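Search the forum Search all boards

Fagundes, "Heltedgate" LP: first press or second?

fagundes_fan_hh
I bought the record last week and I have listened to it 2 times completely. For me the second side is the best thing they made. The organ is very low in the mix and the drums never stop. But my copy is number 1131 and the seller told me it is the first press. Can somebody confirm?

Notetti
Congratulations, it is a beautiful record. I do not agree about side two. After 10 minutes the guitar has nothing more to say, and the fade-out comes too late. Side one has real songs.

15 comments 2 shares 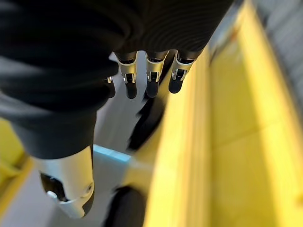 Last changed by moderator: Wed 12 February

skosemik
Notetti, you say this about every long track. The repetition is the point. Please try it with headphones, at night, and tell me again.

Notetti
I did it with headphones. I was bored with headphones.

Joaquín Huenchumán
To return to the question: look at the run-out groove. On the first press, the letters are scratched by hand. On the second they are stamped, and the label is a little more matte. The number alone does not prove anything, the numbering continued on the second press in October.

fagundes_fan_hh
Thank you Joaquín. The letters are stamped. So I paid too much, but I still like side two.

skosemik
The second press has less noise between the tracks, in my opinion. I would keep it.

Joaquín Huenchumán
I hear no difference, and I own both.

Share Reply 2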